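Wiriya House - Your Questions, My Answers

Hi, I'm Apinya Paisan, and I run Wiriya, a little guesthouse on the hill side of Drernstead. I get a lot of the same emails, so I've put the answers on one page. If yours isn't covered, write to me anyway! I like getting mail.

How many rooms do you have?

Three, all upstairs. The front one gets the morning sun, the back one is the quietest, and the small one in the middle is the one people keep coming back for (it has the window seat).

What time can I check in?

Any time after 3 in the afternoon. If you get to town early, you're welcome to drop your bags in the hall and go get lunch. I lock up at 11 at night, but tell me if your train is late and I'll wait up with a book.

Do you serve breakfast?

Yes, and I go a bit overboard. There's rice soup, eggs, toast, fruit, and whatever jam I've got open. Mayuree Phuthong bakes the bread down the street and I pick it up while it's still warm. If you don't eat eggs or gluten or anything else, let me know the night before, please, so I can shop for you.

Is there parking?

There's one spot beside the house and it goes to whoever asks first. Otherwise you can park on the street for free. Please don't block the blue gate across the road - that's Zhenhua's, and he leaves for work very early.

Can I bring my dog?

One dog per room, yes! I charge 20 dollars per stay for the extra cleaning. No cats, I'm afraid. I'm allergic and I've tried everything.

Are the stairs steep?

They are, a bit. There are 16 of them with a turn halfway up, and a handrail on the left as you climb. If stairs are hard for you, I'd suggest Juselex, the inn by the station, where they have an elevator and a very nice front desk.

Do the rooms have their own bathrooms?

The front and back rooms do. The middle room has a private bathroom across the hall, and I leave two robes on the door so you don't have to get dressed for the trip.

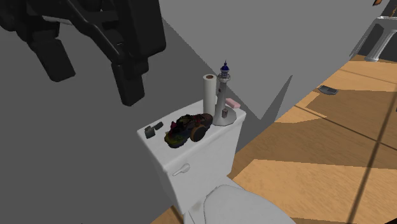

The plumbing in this house is old, so please only flush toilet paper. Hot water takes a minute to get going in the morning, especially if somebody else is in the shower, but there's plenty of it once it starts. Towels get changed every other day, or sooner if you leave them in the tub.

What is there to do nearby?

Walk up to the reservoir, for one. It's an easy path and the view in October is the best thing in town. There's also the Plukora, our one movie theater, where the seats are terrible and the popcorn is wonderful. On rainy days I've got a 1000-piece puzzle going on the dining room table, and guests are very much allowed to help.

How do I cancel?

Email me or call. Up to 3 days ahead you get everything back. After that I keep the first night, unless I manage to fill the room, and then I'll send you that back too.

Can I pay by card?

Card or cash, both fine. I take payment when you check out, usually at the kitchen table, so have your coffee first.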